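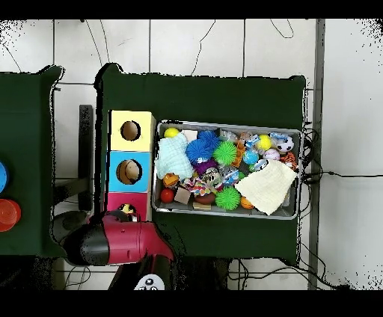 Irén Vincze

Tile floor echo in a rented room - what do I put down?

Hi all! I run a baby and toddler morning (every Tuesday, in a rented room at the back of the old Skelutside mill) and the floor is driving me up the wall. It's big white tile from one end to the other. It mops up beautifully, I'll give it that, but twelve toddlers in there sound like a train station, and the babies just getting onto hands and knees slide all over the place in socks.

I can't glue anything down, the lease is very clear on that. Whatever I buy has to come up at the end of the morning and fit in a closet 38 inches wide. I've looked at foam puzzle mats, a big rolled vinyl thing from Coneso, and just plain rugs with grippy pads underneath. Has anybody used any of these on tile? Does the foam walk around when kids run on it? My budget is 60 dollars, maybe a little more if I beg.

It gets cold in there too, by December I'm wearing two pairs of socks. So something a bit warm would be nice.

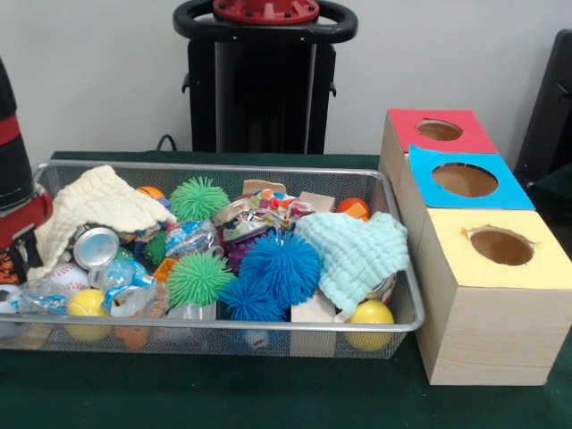 Bits and pieces on the green cloth

millpondmom

Foam tiles! I used them for two winters on ceramic and they were fine, with one big catch. They creep. Every time a kid takes a running start the whole thing moves an inch, and by snack time you have a gap at the wall that somebody's foot finds. What fixed it for me was rug gripper, the waffly rubber kind you cut with scissors, laid under the outside row only. You don't need it under the middle.

Get the thick ones if you can. The thin ones curl at the corners and you end up kicking them flat all morning. For your closet, leave them joined in strips and stack the strips, it's so much faster than pulling every piece apart - I learned that after a lot of swearing.

They do help with the warm part. With the echo, a little. Your noise is probably coming off bare walls as much as the floor, so hang up a quilt or two if the lease lets you use hooks.

Also, bare feet for the crawlers. Free, and works better than anything you can buy.

Dutch_R

rugs. foam is garbage, they bite chunks out of it

stalia_steve

I'd skip the vinyl roll. We had one at our place in Stalia and it never laid flat again after the first time we rolled it up, plus it's slick when somebody spills juice. Check secondhand first, gyms get rid of good mats all the time. And wash the tile before you put anything on it, grit under a mat will scratch it and then you're arguing about your deposit.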